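Housekeeping Materials, Unit 6: Cleaning Cloths
Notes by Latifa Abdel Rahman

Makers like to say a microfiber cloth needs only water. Treat that as a sales line until you have tried it on a greasy table — and looked at the table again in daylight. 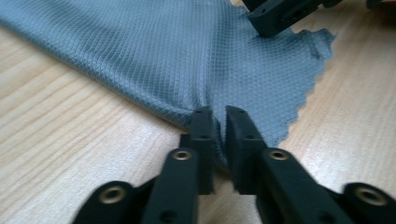

Weave and edge get a lot of praise too. A zigzag edge slows fraying, fine, but it doesn't clean anything. The Lemier leaflet promises 500 washes and gives no test method. For next time, bring a cloth you have used since March.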